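Getting ready for a leaflet round: tips from my kitchen table

I've been stuffing envelopes and pushing leaflets through doors for local elections since my knees were a good deal better than they are now, and every time there's a vote coming somebody new asks me how I keep the kitchen from turning into a paper landslide. So I've written it all down. It doesn't matter which lot you're backing, the letterboxes of Drundmont bite everyone the same.

Before the leaflets arrive

Clear the table the night before, and I mean properly clear it, fruit bowl and all. Wipe it down with a barely damp cloth and let it dry overnight. I once lost a good inch off the top of a stack to a smear of marmalade and had to deliver what was left with a very red face.

Leaflets come from the printer in boxes of 500 or 1,000 and the big ones are heavier than they look. Ask for 500s if you have any say in it! Keep them off the floor by the back door too. Paper drinks up damp in February like you wouldn't believe, and once the edges go wavy they won't fold straight or slide through a letterbox. Mine go on top of the chest freezer with an old bath towel underneath.

Folding

Do a practice one first and stick it to the cupboard door where you can see it. It sounds daft until you've folded a whole evening's worth with the candidate's face on the inside.

For a sharp crease I use the back of a dessert spoon. You can buy a proper bone folder, and I did, and it's lovely, and I can never find it. Fold three or four sheets at a time at most. Any more and the inside ones creep out at the edge and you end up with something shaped like a doorstop. Line up the short edges, hold them down with your flat hand and run the spoon away from you.

If your fingers get dry (they will) a rubber thimble from the stationery shop is worth every penny. Don't lick your fingers, there's ink on those things and it tastes horrid. A dab of hand cream afterwards, never before, or you'll have greasy thumbprints on the housing policy.

Bundling by street

My round is 116 doors, and I split it into streets before I put my coat on. Count out each street, wrap a strip of scrap paper round the bundle and write the name and the odd or even side on it in felt pen. Elastic bands are quicker but they bite into the corners, so if you must use them put a bit of cereal box top and bottom.

Pack the bag backwards, last street in first. I know, everyone says that, but I still forget about once a campaign and end up kneeling on the pavement at the corner of Sedau Road with everything out round my ankles.

Somebody I help out with has done 700 in one weekend and she swears by a wheeled shopping trolley. I find it a pest on steps, but if your patch is flat, go for it.

Letterboxes, and keeping your fingers

A wooden spatula! Best tip on the page. Fold the leaflet lengthways round the end of it, push the whole thing through the brushes and pull the spatula back out. It saves your knuckles from those fierce sprung flaps and it saves your fingertips from the dog. I've got one with toothmarks in it, which I keep for showing to new people.

Push the leaflet all the way in. One left poking out lets the draught in and tells the whole street the house is empty. Shut every gate you open. And if there's a sign saying no leaflets, walk on by, you won't win that vote by annoying them.

Rain

Freezer bags, the big ones with the slider, one street to a bag. A tea towel tucked in the top of the satchel mops your hands between doors. If a bundle does get wet, stand the leaflets loosely on edge in the dish rack somewhere warm, and leave the hairdryer alone, it curls them up like crisps.

Window posters

Clean the inside of the glass with a drop of vinegar in water first or the tape won't hold through a cold night. Tape all four corners, then put one long strip along the top. When it's over, warm the tape with a hot flannel for a minute before you peel it. For what's left behind I rub in a little cooking oil, leave it while the kettle boils, then wash off with soapy water.

Spare posters go flat under the bed. Rolled ones fight you to the death.

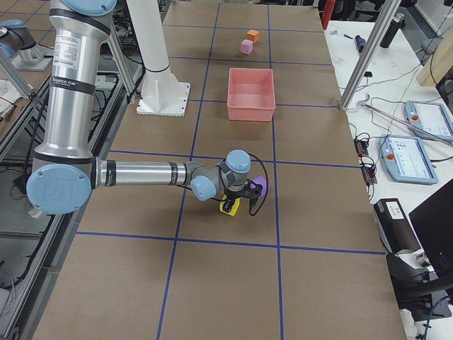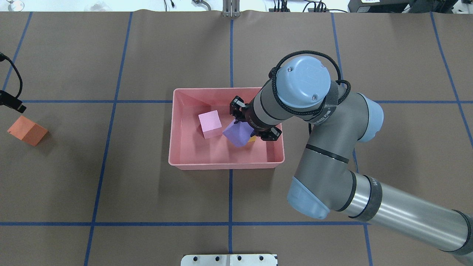 Brown paper on the worktop and coloured blocks by the gripper, in both photos.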